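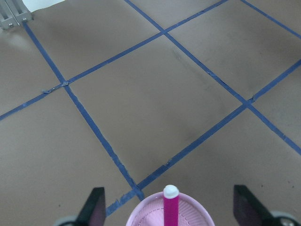
Workshop tips: small habits for people who write software for robot arms

I've been writing the code side of tabletop arm work for a good while now (planning mostly, a bit of perception when someone twists my elbow), and the tips people ask me for most are never the clever ones. They're the tape-and-paper ones. So here's a batch, in no order at all, from our shop at Tolwood. Take what you like!

Lay your grid before you calibrate. Brown paper first, pulled flat, then blue tape in straight runs both ways. Do all the runs in one direction, then all the runs in the other, and press each crossing down with the back of a spoon. Yes, a kitchen spoon. The crossings are where the tape lifts first, and a lifted corner gives your edge finder something lovely to chew on that has nothing to do with where the table is.

Patch with the same roll. I once fixed a torn strip with a lighter blue from the bottom of a drawer and spent a whole afternoon wondering why one cell had grown an extra corner. The mask was tuned to the dark blue, the patch fell half in and half out, and there went my May cleanup day. Write the roll's name on the wall if you have to.

Name your cells in the config file and never in your head. Ours go letter then number, starting from the corner closest to the arm we bring up first, and the file is the only place that's allowed to know it. If the planner, the camera code and the person at the desk each have their own idea of B3, you will find out at speed.

Hover before you grab. Every pick in our planner has a stop straight above the object with the fingers pointing down, and only then the short move in. I keep the stop at 60 millimeters while I'm testing and bring it down later. It costs a second or so each time and I don't care, I've got coffee.

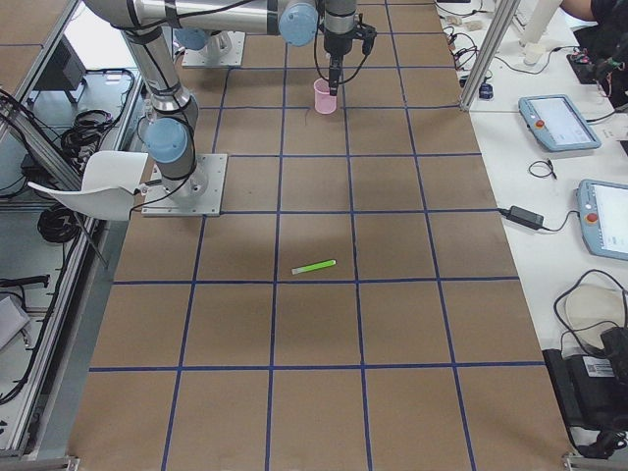
Gripper over the pink cup, with the green stick out in the open toward the middle.

Start with two objects. Really, two! When I was new I'd cover the table in stuff and then try to work out which of a dozen things had confused the detector. A cup and a stick will show you most of your trouble: one stands up, one lies down, one has a clear best way to be gripped and the other will take a gripper from nearly any side. See-through cups are extra mean to depth cameras, so if yours is see-through, get the color camera to find the rim and let the depth reading come along for moral support.

Log the plan, and log what you threw away too. Skukeo (our little planning tool, named after a typo) writes a line for every path it rejects and the reason it gave up. The record for one pick is 271 lines, and I read every one of them with a sandwich. The answer was on the last page: the wrist was set up with a joint limit copied from the other arm. Copying between arms is fine, by the way, just run a diff afterward.

Two arms, one clock. If both arms are going to be over the same table, make them ask for space instead of each keeping its own timetable. We do it by cell: an arm books the cells it will pass over and gives them back when it's clear. It's dull code and it has saved me a lot of grief. Give the bookings a time limit (ours is 12 seconds) so a crashed script can't sit on half the table all through lunch.

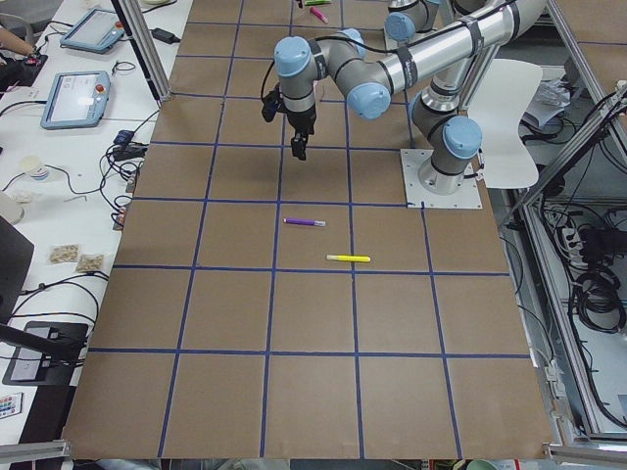
Color thresholds are where I see people lose the most time, so pick your test objects before you write a line of the detector. Lay a few on the actual paper under the actual lights and save a batch of pictures; I like 30, spread over morning and late afternoon. Bright against brown is easy and you should treat yourself to some of that at first. Then add the awkward ones. A purple marker near a dark blue line is a good test, much better than the yellow one, which practically shouts its own position. Pale caps are worth a thought too, as a mask built on the barrel color alone will drop the cap and shift your center point toward the other end. I fit the whole shape and then work out the middle.

Keep the pendants on the desk side, screens up, where you can get a hand to the stop button without leaning over the grid. And coil your spare cable, please, I say this as someone who doesn't.

Version your table. Whenever the paper gets changed, our Monix config gets a new number, even if it all looks the same to me. Old recordings stay tied to the old number. I picked that up from the folks at Espinoza, who run a lot more tables than we do, and I grumbled about it for a month before it saved my neck.

Next batch will be mostly about gripper force settings, and how to pick a squeeze that won't crumple a paper cup.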